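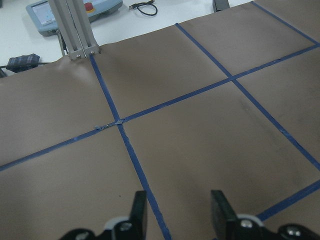
Packpapier, blaues Klebeband, Greifer: der Testtisch in Weltau.

Das Mietpaket von Pindton kostet 600 Euro im Monat, Greifer und Einweisung inklusive. Das Klebeband bringt der Kunde selbst mit. »Wir hatten es im Angebot, aber jeder wollte seine eigene Marke«, sagt der Produktleiter und verzieht dabei keine Miene.

Die Felder auf dem Papier sollen Ablageplätze für Kleinteile werden. Warum kein gefräster Träger? »Können Sie haben. Dann warten Sie bis Dezember.« Das Band klebe man in 16 Minuten, und wer sich vertue, ziehe es wieder ab. Ein Kunde in Jodport habe sein Raster inzwischen 268-mal geändert. »Den beneide ich nicht. Der Roboter hat sich nie beschwert.«

Die Software heißt Pringle, und auf den Namen möchte er nicht angesprochen werden. Lieber redet er über ihre Schwächen: Knittriges Papier möge sie nicht, glänzendes auch nicht. »Steht alles im Handbuch, Seite 2. Weiter vorn ging es nicht, da ist das Logo.« Und wer hilft, wenn sie trotzdem streikt? Die Hotline, sagt er, werktags bis vier. Freitags bis zwölf.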